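4.2 Cost of the room and of the small parts

The price of the two arms was known to us from the first offer, and it did not change. The difficulty of our budget was in everything which stands near the arms. In the plan of the first year we had one line for this, called "accessories", and it was used up in March, before regular work with the robot had started. In this section we explain how the line was divided afterwards and which parts of it we would today write into the application from the beginning.

We took all orders made under the project and sorted them by hand. There were 71 orders. Each was given to one of four groups: the robot itself, the equipment of the operator, the furniture and the building, and the parts which wear out. When an order belonged to two groups, it was put where the larger share of the money went. Orders from the general store of the department were left out, as they are not charged to projects at our institute.

The equipment of the operator was the group where our first estimate was the weakest. We had planned one headset and one computer. We had not planned the second screen for the colleagues who sit beside the operator, the stand for the tablet, or enough chairs. In daily work several people are in the room at the same time, and they need to sit close to each other. Figure 3 gives two views from a wrist camera; in both, one person wears a headset and has a hand raised near a lit screen, and a larger black screen stands further back.

Figure 3(a). View from the wrist camera, with the covered gripper of the other arm at upper right. 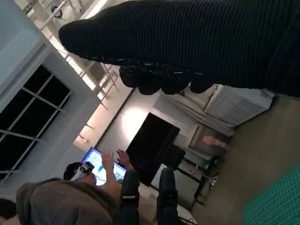

The headset was bought from Grureo, who also offered a support contract for two years. We refused the contract and bought a spare headset instead. The two prices were close, but the spare can be used on the same day when the first one fails, and a contract means that a parcel must be sent. For a laboratory in a large city, with the dealer near by, the decision may be different.

The furniture and the building make a group that funding bodies do not like to see in an equipment budget. We were asked in writing why a research robot needs a carpet and a cabinet. Our answer was that the arms share the room with people on office chairs, with desks and with cables, and that the place for each of these must be paid by someone. The institute paid for the electrical work and the project paid for the rest. We recommend to settle this division before the robot is ordered. In our case it was settled after the delivery, and the crates from Stando stood in a corridor for all this time.

The parts which wear out are cheap one by one, and for this reason they are easily forgotten. The most important of them for us is the cover of the arm. We use a black ribbed sleeve which goes down over the fingers of the gripper. A full set for both arms costs 597 euros from Drokel, and we plan a new set after 200 hours of operation. The number of hours is our own choice. The supplier gives no figure for such use, and we did not want to wait until a hole appears during a session.

Figure 3(b). Second view of the same room. The sleeve and the covered fingers are again at upper right, and a green cutting mat is at the lower right corner.

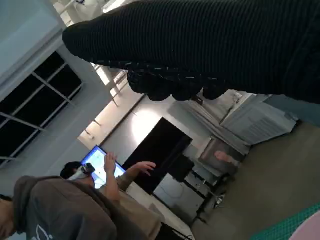

We also asked for an offer from Asamoah for covers made to measure. They were of good quality, but the time of delivery was long and the smallest order was larger than we could use during the project. If several laboratories with the same arms would order together, this could be the better way, and we have started to discuss it with our partners.

For cables, mats, tape and similar things we did not find any useful rule. These orders were small and came without a pattern. In the new plan they have one common line, which may be used without a separate request as long as the yearly sum is not passed. It saves more working time than money, and the persons who work with the robot have asked for it more than once.

One limit of this overview must be mentioned. The hours of our own staff are not included, although the setting up of the room took a large part of the first months. We did not record these hours at that time, and an estimate made afterwards would not be reliable. The tables in Section 4.3 therefore contain only invoiced costs, with the state of Wednesday, May 31, 2023.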